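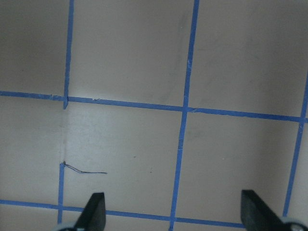 Como se marca uma mesa para que um braço robótico pegue nas coisas sempre a partir do mesmo sítio, e isso serve para alguma coisa?

Com fita de pintor, esquadro e paciência. Serve sobretudo para se poder repetir um ensaio: se o objeto volta à mesma quadrícula, uma falha do braço deixa de se confundir com um objeto mal colocado.

Oficina > Dicas de bancada > Marcação e medição

Fita de pintor na bancada: grelhas para ensaios de preensão

Texto de Capucine Millet, com notas de Tanveer Usmani. Revisto em 8 de junho de 2021.

Esta página junta o que aprendemos na oficina da Jarnora durante os ensaios do projeto Gredeck. O projeto comparou duas maneiras de colocar objetos pequenos numa mesa antes de o braço os ir buscar: à vista, com o operador a seguir uma fotografia de referência, e pela grelha, com o operador a pôr o objeto dentro de uma quadrícula sorteada. Quase tudo o que se segue vale também para quem precisa de uma grelha para cortar tecido, alinhar azulejo ou montar peças em série.

A fita

A fita azul de pintor é a que usamos. Sai sem deixar cola se não ficar tempo demais na mesa e distingue-se bem de um tampo claro. A fita-cola castanha de embalagem agarra demasiado e brilha com a luz. A fita isoladora estica quando se puxa e depois encolhe, de modo que uma linha direita de manhã já não o é ao fim da tarde.

Compre um rolo novo para cada grelha. Os rolos velhos rasgam na borda e deixam fiapos brancos que a câmara do punho apanha como se fossem objetos.

Preparar o tampo

Limpe com um pano de microfibra ligeiramente húmido e deixe secar antes de colar. O álcool tira melhor a gordura, mas em alguns tampos mates deixa manchas; experimente primeiro num canto. Os riscos de pó que ficam depois de uma passagem a seco notam-se mais nas imagens do que a olho nu, sobretudo com luz rasante.

Passe a mão pela superfície. Cabelos, aparas e pontas de fio devem sair antes de cada série. Um pincel largo e macio faz isto mais depressa do que o pano e não levanta a fita.

Se o tampo tiver uma junta ou um vinco, anote onde fica. Não tente escondê-lo com fita, porque a fita cria um degrau e os dedos da garra batem nele quando descem rente à mesa.

Traçar e colar

1. Marque a lápis uma linha de base paralela ao bordo da mesa mais próximo do braço.
2. Levante as perpendiculares com um esquadro grande. Os esquadros de escola são curtos e o erro cresce para o fundo da mesa.
3. Cole primeiro as tiras compridas. Pouse uma ponta, desenrole até ao fim, baixe a fita e só então alise, do meio para fora.
4. Cole as tiras transversais por cima.
5. Corte com x-ato e régua metálica, sem carregar. À mão a ponta fica esfiapada.
6. Apague o lápis que sobrou.

Não é preciso que todas as linhas sejam contínuas. Uma linha pode parar num cruzamento e recomeçar mais abaixo, desde que os cantos das quadrículas em uso estejam bem definidos. Grażyna Gajewski deixa mesmo intervalos de propósito nas zonas onde a garra raspa mais.

Decida antes de começar se a medida da quadrícula se toma pelo interior da fita ou pelo eixo. Nós medimos pelo interior. Numa das primeiras grelhas cada pessoa mediu à sua maneira e tivemos de deitar fora uma tarde de dados.

O que deram os ensaios

Fizemos 800 tentativas de preensão na bancada, metade com colocação à vista e metade pela grelha. Os objetos eram molas de roupa, tampas de garrafa, colheres de café e blocos de madeira. O braço, o programa e a iluminação foram os mesmos nas duas condições.

Pela grelha, o braço pegou no objeto e largou-o na caixa em 92 por cento das tentativas. À vista ficou 13 pontos abaixo. Convém ler isto com cautela. A grelha não tornou o braço melhor; tornou as posições de partida mais parecidas com as que o programa tinha visto no treino, que também foi feito com grelha. Quando Sobia Jatoi retirou a fita e pôs os objetos nas mesmas posições, com um gabarito de cartão que se levantava a seguir, o resultado desceu um pouco. Suspeitamos que o programa se orientava em parte pelas linhas azuis, mas essa série foi curta e não chega para o afirmar.

O ganho mais claro esteve na repetição. Com quatro operadores diferentes, os resultados pela grelha quase não variaram de pessoa para pessoa. À vista variaram bastante, e as diferenças acompanhavam o operador e não o objeto.

Por isso, quem quiser comparar dois programas deve usar a grelha. Quem quiser saber como o braço se porta numa cozinha verdadeira deve fazer também uma série sem fita e apresentar os dois números em separado.

Manutenção

A fita gasta-se primeiro nos cruzamentos e nas linhas por onde passam os dedos da garra. Aparecem picos esbranquiçados e pequenas dobras. Enquanto a borda estiver direita, pode ficar. Quando a borda levantar, substitua a tira inteira, porque os remendos ficam desalinhados e engrossam a linha.

Tire a fita devagar, dobrada sobre si mesma e quase rente à mesa. Se resistir, aqueça-a um pouco com o secador de cabelo. Os restos de cola saem com uma gota de óleo alimentar e, a seguir, água com detergente da loiça.

Fotografe a grelha vazia no início de cada série e guarde a fotografia com os resultados. Em maio, uma mudança de tira que ninguém tinha registado custou-nos dois dias à procura de um erro no programa.

Notas soltas

A luz deve vir de lado e de cima, sem fazer uma mancha clara só numa parte da mesa. Se não houver outra lâmpada, uma folha de papel vegetal diante da que existe já ajuda.

Para o sorteio das quadrículas chega um saco com papelinhos numerados. Mohsin Kakakhel prefere uma folha de cálculo, que tem a vantagem de ficar guardada.

As quadrículas junto ao bordo da mesa devem ficar fora do sorteio se o braço lá chegar com o cotovelo esticado. Marque-as na folha com um traço e deixe-as livres.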